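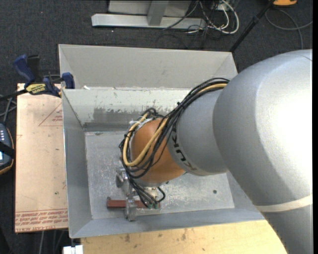
Chapter 2
Old Towns and Their Visitors

The walled town of Akholm has 700 residents and draws 2,000 visitors on a busy day in August. Most come for the abbey and leave by evening. This chapter looks at how such places pay for the upkeep of their monuments - and who decides what gets repaired first.

Related chapters
The Abbey Road at Flistinberg
Museums and Ticket Prices
Reading a Site Map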